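Colia group reports gains in robotic handling of cables and plugs

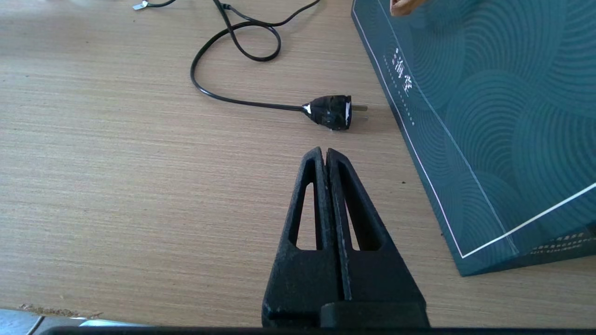
Researchers at the Colia robotics laboratory have released results from a study on teaching robotic arms to handle flexible objects, a long-standing difficulty for automated assembly and repair. The method, named Kariveo, trains a control program on short recordings of people guiding an arm by hand, then has the program review its own failed attempts and request new recordings only for the steps it finds hardest. Power cords were chosen as a main test item. A cord can loop and cross over itself, and the two flat prongs of a plug must face the right way before it can be used. A small camera at the wrist gives the program a close view of the fingertips and whatever lies ahead of them.

The team collected 4000 recordings for the first stage of training and a further 943 at the program's request. In the final trials, the arm completed 314 grasps in a row without dropping a plug. Results were weaker with thin cables, and the authors list this as a priority for further work.

"The second round of recordings made the greatest difference," said Haziq Sembiring, who led the study. "We had expected to need many more."

Everett Doucet, program manager at Crenshaw, which funded the project, said the organization would support a second phase at its test centre. That phase will cover 19 household and workshop tasks and is scheduled to begin in March.

The training software will be made available to other laboratories on request.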